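Ticket 1103 – Meeting table top, marks in surface
Site: Kadik office, level 2
Supplier: Gustari
Status: Open, waiting on supplier
Logged: June 22, 2019

Reported fault: Table top has fine grey and tan lines that don't wipe off. Staff think it's cracked. Table was delivered in May.

Tried so far:
Warm water and dish soap, soft cloth. No change.
Gustari stone cleaner, left on for six minutes, wiped and dried. No change in the lines. Took off an old coffee ring near the window end.
Ran a fingernail across the lines in several spots. Nothing catches.
Laid a straight edge over the worst area. No lifting or dip.

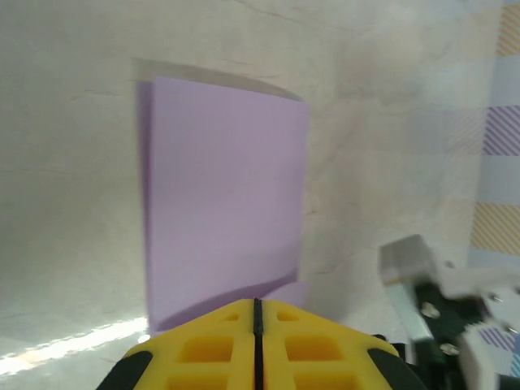
Table top with lavender block standing on it. Lines run on the diagonal and get denser toward the right.

Compared with the Pradov sample chip in the finishes folder. The chip has the same sort of veining in a lighter colour, but it's too small to show how heavy it gets across a full top. Order sheet says Pradov beige, finish code 56.

Current thinking is that the lines are part of the pattern – not damage. Sent the order sheet and photo to Gustari and asked them to confirm the finish code. Also asked if the top needs sealing, as the Chmielewska care sheet that came in the box only covers the legs.

Until we hear back: table can stay in use. No bleach, no scouring pads. If anyone finds a line they can feel with a nail, mark it with painter's tape and add it to this ticket – don't open a new one.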